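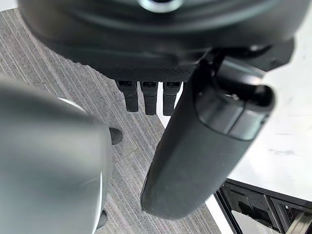
Birger Lie told us last month that most actor biographies online read as though each one had been copied from the one before, with the mistakes carried over. We asked if we could put that near the top of this ad, and he said yes, as long as we did something about it.

Home | Profiles | Film | TV | Jobs | Contact

Reading time: 3 minutes
Last updated: February

Profile writer, film and television (part-time, remote)

Tekin publishes short biographies of working actors. We have 236 of them up, and we don't trust all of them. Some give two different birthplaces for the same person. A few have marriages that we can't trace to anything better than a fan forum. We want a writer who reads a sentence like "she is one of the most loved actresses of her generation" and wonders who was asked.

What the job is

You would write or rewrite 12 profiles a month. Each one covers early life, training, stage and screen work, and family details only where the actor has spoken about them on the record. Height, net worth and "relationship status" are not part of our profiles any more. They brought in readers, supposedly. We never saw much proof that those readers stayed for anything else.

Every date needs a source. Another biography site doesn't count as a source, and neither does a search engine's summary box. Theater programs, printed interviews, cast lists and published court records do count. If you can't confirm where somebody went to school, leave the school out. A short profile is fine with us.

You'd file to Hamdia Workneh, who edits the section and sends a lot of things back. Expect questions in the margin, mostly "says who?"

Who should apply

We don't ask for a degree. We have read plenty of applications that mention a "lifelong passion for cinema," and it doesn't tell us much - most people like movies. Send us something you checked and found to be wrong. It can be a cast credit, a debut year, a quote that the actor never said. Explain how you found out.

Reading a second language would help, particularly Spanish, Turkish or Norwegian, as our coverage of actors outside the US is thin. Please don't say you're fluent if you get by with a translation tool. Tell us which tool and how you check it.

Pay and hours

The rate is the same for a new profile and a full rewrite. Hours are yours to arrange, apart from one call on Sunday evening, which we know is a bad time and have failed to move. It's a contract role with a paid trial of 3 profiles. We won't promise that it "may lead to exciting opportunities." It may lead to more profiles.

How to apply

Write to Marcelino Ortuño through the Contact page with "Profile writer" as the subject. Include:

- one published or unpublished piece, any length
- your correction, with sources
- the name of an actor whose biography you think is badly covered, and what's wrong with it

No cover letter, please. Applications put together by a text generator tend to invent film festivals, and we do look them up.

We reply to everyone within 24 days, including the people we turn down.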